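Talks > Spring meetup > Speaker notes

Bivow kitchen tasks kit – what we got for our money
Notes for March 1, 2023

(Wait for the lights. Say hi to Siamak if he made it.)

Hi everybody, I'm Shirley Cropper, I run the small manipulation team at Jesent, and I've spent way too much of my winter inside a kitchen that doesn't exist. I'm going to tell you about the Bivow kit, what I liked, what made me want to throw my laptop, and whether I'd buy it again.

Quick show of hands, who has tried to build their own simulated kitchen? Okay. Who finished it? (Pause, let them laugh.)

So that was us. Gwenaël Lefèvre had a homemade version going for most of a year and the drawers still fell through the floor. We priced out a few options and went with Bivow. Our license was $3,964 for the team, one year, support included. For that you get 14 appliances and pieces of furniture with working joints, a set of scripted tasks, and a scoring tool that spits out a success rate at the end of a run.

Setup. I'll be quick. Install was painless on two of our machines and awful on the third, which had an old graphics driver. Update your drivers first! The guide mentions it on the very last page. Agathe Guillot wrote up our fix and I'll send it to anyone who wants it, just grab me at the break.

Now the good stuff. The joints feel right. Doors have some resistance, you can tune it, and the settings are in one plain file instead of spread over nine menus. Resetting a task is fast, so we could leave 500 attempts going overnight and have numbers with our coffee. I love that. I'm not a patient person.

(Slide change. Take a sip of water.)

Okay, the microwave. I'm giving it its own section because it ate two weeks of my life. The task is simple on paper: get to the handle, pull the door open, stop.
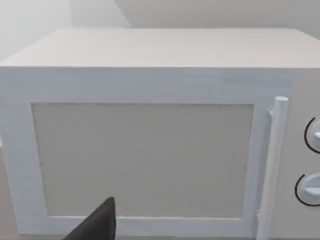 Our first policy was hopeless at it. It would head for the door with total confidence and then poke at the panel like it was ringing a doorbell. We blamed the kit, naturally, and I wrote a slightly grumpy email to support. Gilles Collet over there answered the same afternoon and pointed out that we had the handle position in the wrong coordinate system. So, my fault. Sorry again, Gilles.

With that fixed we got much better runs, but I still have gripes. The surfaces are very plain, so if you're training from camera views I'd budget time for adding your own textures and lighting. And the scoring tool only gives you pass or fail on the door. I want to know how far it opened! They told me partial scores are coming in May, and I'll believe it when I've downloaded it.

Somebody always asks about Sirnetti. We tried their demo for a few days – nicer pictures, slower resets, and I couldn't find a way to change the hinge stiffness. If you mostly need pretty renders, go look at it.

Would I renew? Yes, for a team our size. If you're on your own, ask Bivow for the single seat quote before you decide, and get the trial running on your own robot model first.

(Questions. If they ask about real hardware transfer, hand it to Gwenaël, he has the plots.)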